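Chapter 2
Planning Grasps Under Partial View

Once a gripper closes on an object, the planner loses much of the information on which it based the grasp. The fingers hide the contact points, and the wrist hides whatever lies beyond them. This chapter treats grasp state as an estimate that the software must maintain.

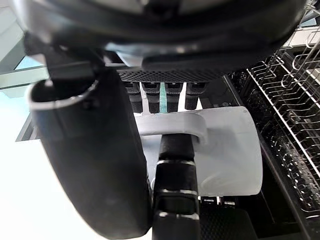

Figure 2.1. Wrist view of a white plastic object, its handle looped over the narrow finger, beside a dishwasher rack.

Section 2.1 derives the estimator used in the Tolto planner. Section 2.2 addresses thin wire structures – a common source of false depth readings – and the exercises draw on 1,432 logged grasps.

© Pravora Press. Contact | Back to top
This site uses cookies. Accept | Settings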